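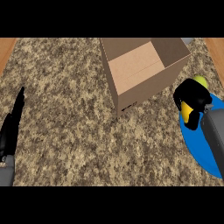 Laiba Memon wrote to me that a prequel can't be judged until the series it feeds is finished, and that my review of the second Galstead book should therefore have waited. I disagree, and the point deserves more space than a reply.

A prequel published in the middle of a series is sold as a separate volume, with its own price and its own first chapter. The Galstead prequel runs to 406 pages. A reader who buys it in December and has to wait for two more books before knowing whether it works has bought a part, and the cover doesn't say so.

The technical problem is one of information. The main series tells us early on that Teuber survives the siege and loses the house. Any prequel has to find its tension elsewhere: in how he makes his choices, or in characters whose fate we don't know. For its first 219 pages this one does it well. Woris is new, the main books never mention her, and each chapter she is in has something at stake. After that she leaves for the coast and the plot goes back to the siege, which we have already read from the other side and in better prose.

Memon's answer is that Woris will return in the last volume and that her exit will then make sense. Perhaps it will. A later book can explain a weak stretch, but it can't make the stretch less slow on the page. I count structure as something the reader meets in order.

Faisal Kazmi raised a different objection, about reading order. He started with the prequel, knew nothing of the siege, and found the second half the stronger one. I accept this. It suggests the book was built for new readers, and the publisher should then have numbered it first. Aretora lists it as volume three, between two books that assume it hasn't been read.

I have changed one thing in the review, a wrong chapter number: Woris leaves in chapter 24. The rating stays where it was.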